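Should I watch the first Marnivon movie before the second one?

Hello everybody. My sister and I want to see "Marnivon: The Long Winter" in July, when the open-air cinema in our town shows it. I never saw the first "Marnivon". I tried once, but I fell asleep after the ship scene. Somebody told me the second one starts 28 years later with almost all new characters, so maybe I don't need the first. But I also read that the ending makes no sense without it. Please no spoilers for the ending! I only want to know if I will be lost.

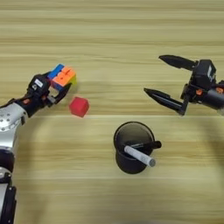 Movies & Series > Horror

3 replies

Posted by paperlantern65

You can follow it, but you will lose something. The second movie explains the curse again in the first scene, when the old woman tells the story to the children in the kitchen. After that, most of it happens in the village of Bellcombe, and the people there are new. For more than 200 years their families have kept the same secret, and the movie tells you this slowly and quite well.

What you will miss is the lighthouse keeper. He comes back in the second half, and the movie thinks you already know why everybody is afraid of him. In my cinema half of the people made a noise when he opened the door, and the other half looked at their friends. I was with the second half, because I had also skipped the first movie. I watched it the next week and then I understood his coat and the song.

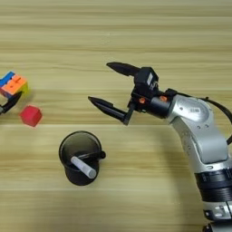
The song is the part I would not want to miss again. In the first movie he sings it to his daughter two times, and in the second you hear only the melody, very low, before each death. If you know the words, these moments are much stronger. So my advice is to try the first one again, but start after the ship scene if it makes you sleepy. You only need to know that the captain lied about the cargo.

It is also shorter than I remembered, and the sound is better with headphones - the voices are very quiet and the storm is very loud.

Posted by wornton_fan

no need. second one is better anyway, first is boring until the last 20 min

Posted by Paiva

I don't agree with the reply before mine. The first one is slow, yes, but it has the better acting, and the fear comes from small things, like the wet footprints on the stairs. The second has more blood and more running in the dark, and for me the middle part in the church is too long.

If you really have no time, watch only the last half hour of the first one. It will tell you who the keeper is and why the lamp must stay on. Be careful with the extended version. It has 5 extra minutes after the credits, and they spoil a surprise in the second movie. The normal version stops when the boat leaves, and this is where you should stop too.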